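校园饮料瓶押金回收试点效果调查
课程项目报告
提交日期：3/10/19

一、为什么做这个题目

开学时食堂门口和图书馆一层各装了一台回收机，由Barrios公司提供，挂的项目名叫Niltska。宣传栏上写得很满：学生投瓶返押金，塑料瓶进入闭环，校园垃圾明显减少。我们小组看完海报，第一反应是想知道“明显”是怎么量出来的。去问后勤服务台，得到的答复是数据由公司提供，学校没有另外统计。一个项目的成绩由承办方自己报，这件事本身就值得查一查。

需要先说明，我们不反对回收，组里也有人每天投瓶。我们怀疑的是海报上那种由果推因的写法。

二、做法

原计划收集1,000份问卷，实际收回有效问卷725份。差的那部分有几种情况：线上链接发进年级群之后很快被别的消息顶走；纸质问卷在教学楼发，有人填到一半上课铃响了；还有一批全选同一个选项，我们剔掉了。剔除标准是事后定的，这一点不够规范，老师如果扣分我们认。

问卷之外，我们在两台机器旁边各安排了观察，时间是午饭后。早上和晚上没有人手，所以关于高峰时段的说法只能当作午间情况看。

另外，我们向Barrios公司发过邮件，请求提供机器的投瓶记录。对方回复说属于商业信息，附了一份宣传册。宣传册里的图表没有标纵轴单位，本报告没有采用。

三、问卷里看到的

多数人知道有这两台机器，这一点和宣传说法一致。问到“是否使用过”，回答用过的人也不少。可是再往下问“最近一周有没有用过”，答“有”的人一下子少了很多。用过一次和一直在用是两回事，海报上的“参与人数”统计的显然是前者，同一个人试了一次就再没来过，照样算参与。

不用的理由比较分散。选得较多的是“机器满了投不进去”和“不顺路”。有人在备注栏里写，押金退到一个单独的账户，攒到一定数额才能提现，他嫌麻烦，干脆把瓶子给了保洁阿姨。我们觉得这条备注很要紧。瓶子给了保洁阿姨，最后大概率也会卖到废品站，也是回收，只是没有经过Niltska的机器。反过来，机器收进去的瓶子里，有多少本来就会被人捡走卖掉？如果大部分都是，那么这个项目只是给瓶子换了条路，垃圾总量未必变。要回答这个问题，得有装机之前的数据，而学校没有，公司也没有给。

还有一个问题出在问卷自身。题目里直接出现了“环保”两个字，填的人很容易往好的方向答。组里有同学事后试着把措辞改成中性的，重新问了同宿舍的人，回答确实冷淡了一些。样本太小，我们没有写进统计，只记在这里提醒后来的小组。

四、现场观察

食堂门口那台用得多，图书馆那台经常没人。食堂那台的问题是满仓以后屏幕只显示一个红色图标，不写原因，有同学反复按键，最后把瓶子放在机器顶上走了。傍晚会不会有人来清，我们没有看到，不好判断。

图书馆那台离门口的普通垃圾桶太近。垃圾桶不用扫码，也不用排队，手里拿着书的人选哪一个，不难猜。

机器只认条码完整的瓶子。标签撕掉的、压扁的，一律退出来。这条规则在海报上没有写，我们是站在旁边看别人投失败才知道的。

五、和另一所学校方案的比较

Grorneck是我们在资料里找到的另一个校园项目，没有机器，只在宿舍楼下设分类筐，由Groltex公司定期来收。它的介绍材料同样乐观，也同样没有装设前后的对比。我们本来想写一节“两种模式孰优孰劣”，写到一半发现手里的材料撑不起来，于是删掉了，只保留一句：分类筐不限条码，门槛比机器低，至于收上来的东西干净不干净，材料里没提。

六、能说和不能说的

能说的是，知道机器的人多，持续使用的人少，满仓和提现规则劝退了一部分人。不能说的是“校园垃圾减少了”，我们没有称过垃圾，宣传方也没有公布称重结果。

建议学校公布每月清运记录，从11月开始也行，格式粗糙一点没关系。提现门槛最好取消。满仓提示请写成汉字。
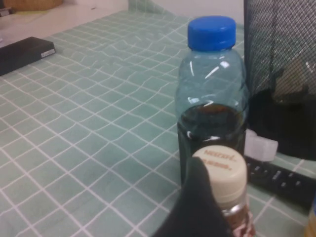

押金制度还有一个默认前提，就是饮料喝完瓶子便成了废物，马上可以投进机器。问卷里没有设“留着自己用”这个选项，是我们设计时的疏忽，后来翻备注栏才发现有人拿空瓶装水、装自己冲的饮料。像蓝盖子的透明塑料瓶，里面装着深褐色的液体，多半是咖啡，旁边再搁一小罐雀巢速溶，这样的瓶子算流失还是算重复使用，按Niltska的口径只能归入“未回收”。海报上的回收率用售出瓶数做分母，在外面逗留的瓶子全都压低了这个数，而它们对垃圾桶并没有添什么负担。所以回收率高未必好，低也未必坏，下一组同学如果接着做，请先把分母问清楚，再把“留用”单独列成一题，问明白一个瓶子通常留多久。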